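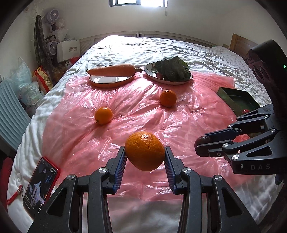

**pilotlight_98:** Has anyone else seen the casting notice for season three of Prorkport? A local paper up there ran a piece saying the production wants 40 extras for a "harvest festival sequence," filming in November, and that the old cannery set is being rebuilt. If you remember the end of season two, Cultero tells Suvarna she'll "be home before the fruit's picked." I think the new season picks up right where that left off and the festival is where she comes back. Oranges have been all over this show since the pilot, big dimpled ones like the mandarin up top, and there's always one near a person who is about to lie. So a whole festival of fruit sounds like bad news for everybody in town.

---

**kallberg_was_right:** I read the same piece. It doesn't say the cannery is being rebuilt, it says the lot is being cleared. Those are different things. If the lot is cleared then the cannery is gone in the story too, and that fits with the fire people have been guessing at since episode four.

---

**mossgate:** The orange thing gets brought up every year and I still don't buy it. There's one on the table in the diner scene with Deputy Kallberg and he tells the truth that whole conversation.

> there's always one near a person who is about to lie

Not always. I'd say it's a prop bowl that the set people liked.

---

**pilotlight_98:** Kallberg says he never went down to the dock. We saw his truck at the dock.

---

**mossgate:** We saw *a* truck. The plate ends in 982. His plate in the pilot ends in 998. I went back and checked both last winter, and I posted the timestamps in the old thread.

---

**Tài Lục:** The plate mismatch was a mistake. One of the writers answered a question on it at a fan panel and said they lost the first truck and had to use another one. I was in the room. People laughed and they moved on to the next question.

I'd be more interested in who is directing. Season two got slow in the middle and I almost dropped it. The two hotel episodes could have been one.

---

**mossgate:** Do you have a link for the panel? I'm not saying you're wrong, I've just never seen that written down anywhere.

---

**Tài Lục:** No link. They asked us not to record.

---

**kallberg_was_right:** The hotel episodes are the best ones in the series. Room 435 is the only time the show has scared me. I watched it at 2 a.m. with headphones and had to get up and turn on the hall light. The part where the phone rings in the closet and Suvarna just keeps brushing her hair – I can't think of another show that would hold on that as long as they did.

---

**reedandriver:** Agree on 435, disagree on the one after it. The second hotel episode is mostly Cultero driving.

On the casting notice, I live a couple of towns over and my sister-in-law applied. The form asks if you're comfortable in cold water. It doesn't mention a festival at all, so either there are two notices or the paper mixed something up. She hasn't heard back yet.

---

**pilotlight_98:** Cold water is interesting. That would be the dock again. Did the form have a working title on it? The last two seasons both filmed under fake names.

---

**reedandriver:** She says it was just the name of the casting office and a project number. I'll ask if she kept the email.

---

**kallberg_was_right:** If it's the dock then they're doing the drowning from the book, and I've been saying that since the finale.

---

**mossgate:** The drowning in the book is a different character and it happens in a lake.

---

**kallberg_was_right:** They already merged those two characters in season one. The aunt and the schoolteacher. She has the schoolteacher's coat and the aunt's house.

---

**mossgate:** OK, the coat I'll give you. I forgot about the coat.

---

**reedandriver:** Asked her. She deleted the email, but she thinks the shoot was listed as nights only. She's going to call the office and see if they'll send it again.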